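New on the Shelf: The Wirkdale Tabletop Scene Pack

Those of you who came by the August open house will remember Efren Mangubat going on (very happily, and well past the end of the coffee) about practicing robot arm jobs on a computer before trying them on the real thing. Well, the Wirkdale pack he was so excited about is finally out, and we've had it running on the office machine since Friday!

What you get is 100 simulated rooms, each with an arm already set up beside a table and a good jumble of household things to reach for. There are 2000 objects in the library, and you can swap them in and out to your heart's content. The folks at Mirkasis, who make it, have kept the menus friendly, and I had my first room open in nine minutes, which for me is lightning speed.

My favorite part is how mixed-up the tables are. A bread loaf might share the wood with a fancy little box and a blue card, and there's the arm with its gripper hanging over a plain white cup, and you get to decide what it should do next.
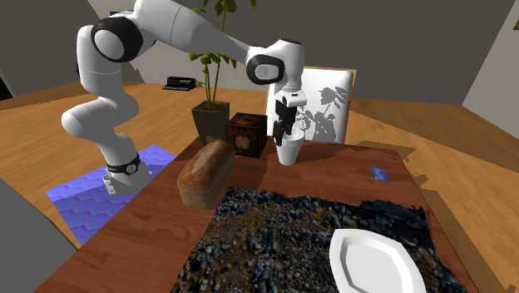

Efren would like a few more kitchen items, and I'd love an undo button that goes back further than five steps, but those are small grumbles and we've passed them along. Members can borrow a seat on our license any afternoon, so just drop us a note with the time you'd like and whether you want Efren to sit in with you. Next month he'll be looking at the Tsikata add-on, which brings in a second arm.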